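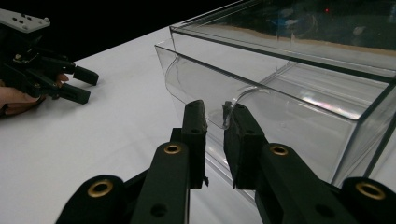
Two Fingertip Sets Compared

Feb 28, 2021

The comparison of fingertip sets for the hand-held grippers was completed this week at the Storcombe workshop. Two sets were considered: the Rukcombe pads, which have a rubbery face, and the harder Puta pads, which are smooth throughout. Svend Eyvindsson and I each carried out 18 grasps with each set, on clear plastic boxes, card and folded cloth.

Clear plastic was the most demanding material. A thin, curved edge leaves very little surface to hold, and reflections make it difficult to judge from the camera view whether the fingers have closed fully. With the Puta pads I lost the edge 9 times. With the Rukcombe pads I lost it 4 times, and in most of those cases I had approached at too steep an angle.

On card there was no difference worth recording. On cloth the Puta pads performed slightly better, as the softer face tended to drag the fold along with it.

Svend prefers a lighter squeeze than I do and obtained better results with both sets. His figures are kept separately - I would not wish to average the two of us.

The Rukcombe pads will remain fitted for the present. The Grímsdóttir controller is to be tried in March, using the same boxes.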